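Wednesday, nearly bedtime

Plates all over the butcher block and I love every one of them! 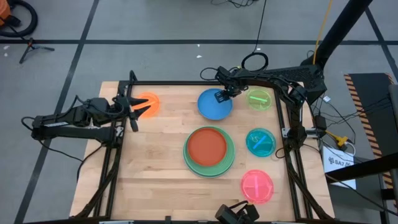

The colored plates, with the red one stacked on the green.

I have been wanting color on a table ever since we moved to Casstead, where everything in the kitchen was white when we got it (cupboards, tiles, even the bin). So I am completely taken with these. The big green plate under the orange-red one is my favorite thing of the whole week, because you get that thin green rim showing all the way around, like a watermelon the wrong way out. I want to stack them like that forever.

Then there are the see-through ones. Lime green, teal, and a pink one with dividers inside, and I was always the kid who couldn't bear peas touching potatoes, so guess which one I'd grab first. Theda says the little orange plate is the best for toast crusts and olive pits and she's probably right, she usually is about plates.

And plastic! I know, I know, Mom would have a word to say. But I dropped 2 of Grandma's good saucers in August and I still feel sick about it. Plastic looks so cheerful against pale wood, and I could carry the lot out to the yard without holding my breath.

Must ask Darmawan if he still has the blue bowls from the Alleden apartment. They'd go so well with the blue plate. Also need dish soap, and lemons for Saturday.

Going to bed now, still thinking about that green rim.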